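Tableware and Place Setting Inspection: Checklist with Comments
Site: Skudell, ground floor
Checklist issued by: Pleltura
Date of inspection: April 15, 2018
Form 161

Scope
Covers the table, the mat, and the pieces used for a single place setting. Storage shelves and the dishwashing area are on a separate form. Mark each item OK, Action, or N/A. Write a comment for anything other than OK.

1. Table surface
1.1 Top level and stable when pressed at each corner: OK
1.2 Planks free of splinters and raised grain: OK
1.3 Joints between planks closed: Action
Comment: A fingernail catches in one joint near the middle. Fill and sand before the next inspection. Crumbs collect there and a damp cloth does not lift them.
1.4 Surface wiped before setting: OK
1.5 No cleaner residue: OK

2. Mat
2.1 Lies flat, no curled corners: Action
Comment: Replace any mat or sheet with an edge that lifts. A plate set half on a raised edge will rock, and a full cup will tip.
2.2 Does not slide under light hand pressure: OK
2.3 Clean on both sides: OK
Comment: Turn the mat over when checking. The underside was missed on the previous form.
2.4 Clear of the table edge by at least 2 inches: OK

3. Plate
3.1 Rim free of chips and sharp spots: OK
3.2 No cracks visible when held up to the light: OK
3.3 Knife scoring within limit: OK
Comment: The Benismont limit is any score that holds dye after washing. Light marks only on the pieces tested.
3.4 Sits without rocking: OK

4. Cup
4.1 Rim smooth all the way around: OK
4.2 Holds water for five minutes without seepage: OK
4.3 Clouding: OK
Comment: Slight haze inside the base of one spare. Accepted. Recheck in the next round.
4.4 Placed behind the plate, within reach but clear of the sleeve: OK

5. Utensils
5.1 Tines straight and evenly spaced: OK
5.2 Handle tight, no movement where it meets the metal: OK
5.3 Finish intact on colored and gold-tone pieces: Action
Comment: Wear found on two gold-tone spares. Remove them from use if the base metal shows at the part that goes in the mouth.
5.4 No utensil handle past the table edge: OK

6. Floor and access
6.1 Carpet flat around the table: OK
6.2 Walking space of 40 inches on the open side: OK
6.3 Lighting at table height: OK
Comment: Meter read 605 lux at the mat. Some glare on the wood with all overhead lights on.

Place setting on mat, and gold-colored utensil on white sheet:
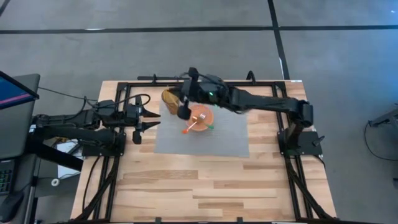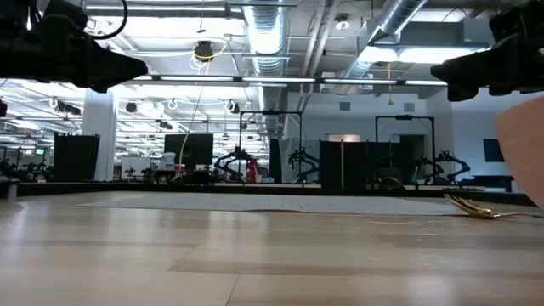
7. Follow-up
Items 1.3, 2.1, and 5.3 stay open. Filler for the joint is to come from Sombatkul and should match the lighter planks. Do not use wax as a temporary fix, as it softens under warm dishes. Withdrawn utensils go in the marked bag and are listed on the back of this form.

Reinspect the open items before the end of April. A full inspection is needed only if the table is moved or the tableware set is changed.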